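Todley Table-Clearing Project: August report to the Ranasinghe fund

Warm greetings from Bandudville, and thank you again for your patience over the summer! We have now logged 2,094 simulated runs of the after-lunch chore, and the arm finished the whole job in 38 of the last batch, up from 27 in the batch before. 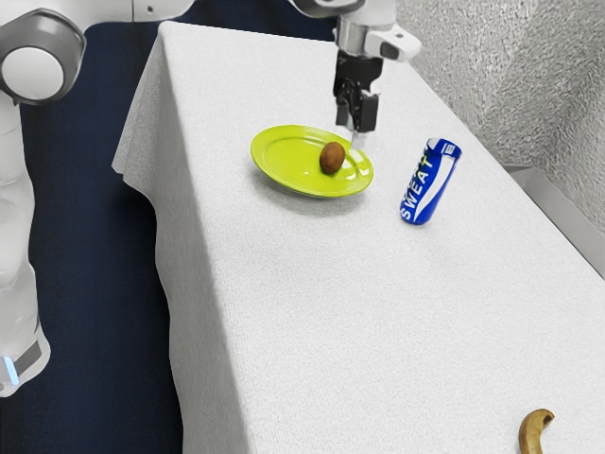

Gripper over the green plate, with a can and a banana also on the cloth.

Plates are still our headache, I'm afraid (the rim is shallow and the cloth has a lot of give in our model), so we would not send this into a real kitchen yet. Most of next month goes to rim grasps.
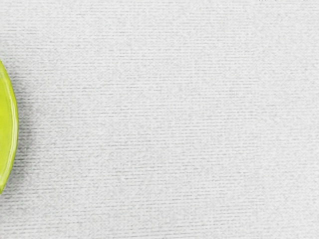 Plate rim and cloth weave, close view.

The Gondness license renewal comes due in 29 days, and I'll send the invoice separately.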